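## 3. Fitting the Jelero dash cam in your car

OK, the fun part! I've put this camera in seven cars now (mine, my sister's, a very patient neighbor's old Turunen wagon, and so on), and these are the steps I'd follow if I were starting over. Set aside an evening the first time. The second time you'll be done before your coffee gets cold.

Before you start, park somewhere level and in the shade, turn the engine off and take the key out. You'll want the camera, the Fitgate mount, the long power cable, the plastic pry tool, the alcohol wipe and a dry cloth. A small flashlight helps too.

1. **Pick the spot.** Behind the rearview mirror, on the passenger side, is where I always end up. Sit in the driver's seat and have a good look. If you can see the camera without leaning, move it over. Check your local rules as well, as some places are fussy about what goes on a windshield.

2. **Check the wipers.** The lens has to sit inside the area the wipers sweep. I skipped this on my first car and spent a whole winter filming a smear.

3. **Clean the glass.** Use the wipe, let it dry all the way, then go over it with the cloth. Keep your fingers off it after that!

4. **Stick the mount on.** Peel the red film, line the mount up so the arrow points at the roof, and press hard for a full minute. Then leave it alone overnight. I know, I know, you want to hang the camera on it right now. Don't.

> **Caution:** The pad doesn't stick well to cold glass. In winter, run the heater on the windshield for a while first, then turn the engine off again before you go on.

5. **Run the cable.** Start at the camera end and tuck the cable up into the gap between the headliner and the glass. It should go in with just your fingertips. Work across to the passenger side, then down the door pillar, tucking it behind the rubber door seal as you go.

6. **Bring it across to the socket.** Once you're down at the floor, go under the edge of the mat and behind the glove box. Leave a little slack near the socket so the plug isn't being tugged every time somebody moves their feet.

> **Caution:** If your car has an airbag in the door pillar (look for a small tag on the trim), keep the cable in the rubber seal only. Never push it behind the trim panel, where it could get in the way of the airbag.

I should say a word about the cable itself. It's long – longer than you need in most cars – and the temptation is to bundle the extra up behind the camera. Please put the extra behind the glove box instead, in one loose loop with the Velcro strap around it. A tight coil up by the roof will work its way out and hang down in your face.

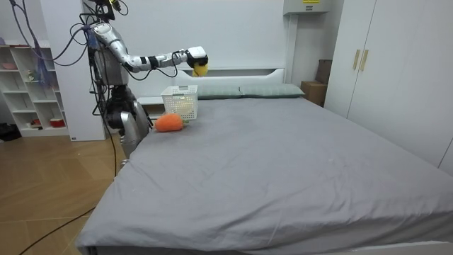
The older cable, the one with the gray plug, is stiffer and doesn't like tight corners. If you've got that one, take the bend at the top of the pillar nice and wide. Alvar Eide, who wrote the first version of this guide for the Drasbridge drivers' club, used to warm his with a hair dryer on low. It works, but keep the dryer moving.

7. **Plug in and set the clock.** Slide the camera onto the mount until it clicks, plug in, and start the engine. The light blinks blue, then goes steady. Hold the side button until the menu comes up, set the date and time, and press the button once more to save.

8. **Aim it.** Tilt the lens until the horizon sits across the middle of the little screen. You want a bit of hood at the bottom and not too much sky. Tighten the thumbwheel, but go easy, it's only plastic.

9. **Take a test drive.** Go around the block, come back, and play the clip. If the picture shakes, the camera probably isn't clicked in all the way.

**Note:** Format the memory card in the camera before you use it, even if it's brand new. After that, do it again every 300 hours of recording. The menu keeps a tally for you under Card.

**Note:** If you use the hardwire kit instead of the socket, stop after step 5 and go to section 4. It needs a two-amp fuse, and it matters which slot you use.

**Taking it off again:** Unplug first, then slide the camera toward you while holding the tab down. To get the mount off the glass, work a length of dental floss behind the pad and saw gently from side to side. Spare pads come two to a pack.

Last updated 18 Jun 2019. The new menu layout is due in July, and I'll redo steps 7 and 8 once I've had a chance to play with it.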